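Home | Notebook | Materials | Archive

Halton shop notebook — August 4, 2020
Stone polish trial, Ogola compound

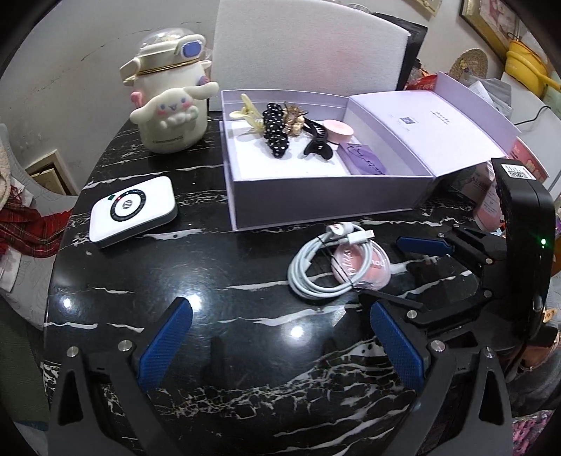

Second round of the Ogola compound on the Andotside offcuts, following the dull results in April. Ran 3 pieces up through the grits by hand, last one at 2,000, then compound on a felt pad. Gloss on the gray piece reads 56, still short of what I want for a counter. For comparison I keep going back to the round black marble top with the white veins — two bright spots of light show in it, and that is the kind of shine to aim for.

Pad speed was 178 rpm throughout. Slower than the Deserico sheet calls for, but it slings less. Edges took more than an hour and the chamfer on the brown one needs redoing.

To do: order felt, label the offcuts, try the compound thinner on the gray. Leave the sink trap alone until it has been emptied.

Contact | © Halton workshop | Back to top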